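Workavora Course Notes
Unit 10: Folded Textiles in Shallow Bins
Household Storage and Linen Handling, Room 1226

Reading before class: Unit 9, section on shelf depth. Bring the worksheet from last time, since the second exercise uses the same measurements.

1. Scope

This unit covers small textiles (hand towels, kitchen towels, fitness towels, cleaning cloths) stored in open, low-sided bins. Bed linen and bath sheets are covered in Unit 11. Hanging storage is not covered in this course.

2. Terms

Long side: the longer edge of the finished fold, not of the open cloth.
Closed edge: the edge where the cloth doubles back on itself.
Open edge: the edge where separate layers can be seen.
File row: items placed side by side, each reachable without lifting another.
Stack: items placed one on top of another.
Front clearance: the strip of bin floor left between the items and the front rim.

Students often mix up closed edge and long side. They may be the same edge, depending on the last fold.

3. Stack or file row

A stack uses less floor area and more height. In a shallow bin the height above the rim is unsupported, and a stack of mixed cloths will lean toward its open edges. Removing the bottom item disturbs everything over it.

A file row uses more floor area. Each item is taken out and put back separately. The row depends on the items having similar finished lengths. Widths may differ. A narrow roll between two wider folds is acceptable and can be left as it is.

Use a file row when the bin is shallow and the items differ in type. Use a stack when the items are identical and the bin walls are at least as high as the stack.

4. Fold or roll

4.1 Flat fold. Fold in half across the long side, then in thirds. Smooth each layer before making the next fold. Thick terry will spring back and should be pressed by hand for a moment.

4.2 Roll. Fold once lengthwise, then roll from the short end. Keep the tension even. A loose roll flattens under its own weight and takes up the same width as a fold.

4.3 Mixed. Both forms can go in one row. The finished length should be set by the longest item, and the others adjusted to it where the cloth allows.

Bunching at one end is the most common fault. It comes from folding a cloth whose inner layer has slipped. Open the last fold, pull the inner layer flat, and close it again. Do not push the bunched end under, as this makes that end thicker and tilts the item in the row.

5. Choosing the bin

Rounded corners lose a small amount of usable floor. Measure the flat part of the floor only. A raised rim helps when the bin is pulled from a shelf but makes it harder to slide a flat item out from the front.

Translucent walls let the user check the contents from the side. This matters less for low bins kept below eye level.

The practice bins come from two suppliers, Destico and Zikier. Their outside sizes match but their floors do not. Check which one is on the bench before copying figures from a neighbor.

6. Placement

Set the first item against one side wall with its long side running back to front. Add the next item beside it. Leave the front clearance open. It gives room for the fingers and allows a longer item to be put in later without refolding the rest.

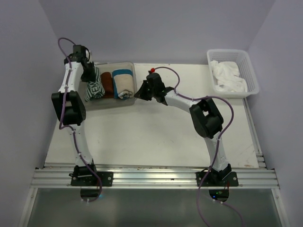
Figure 2. Three cloth items side by side in a shallow bin, long sides running back to front, with front clearance. The front end of the beige and blue towel is bunched (see 4.3).

Printed or striped cloths can be turned so that the pattern identifies them from the front. Lettering does not need to be upright or complete, provided the user can tell the cloths apart.

7. Bench exercises

Exercise A. Measure the bin floor. Fold three cloths of different types to a common finished length and place them in a file row. Record the front clearance.

Exercise B. Repeat with the middle item rolled. Record the change in total row width.

Exercise C. Take out the middle item and put it back. Note any movement of the outer items.

Enter results on the Petersen sheet, one line per trial. Each student has 25 minutes at the bench. Sheets go in the tray by the door.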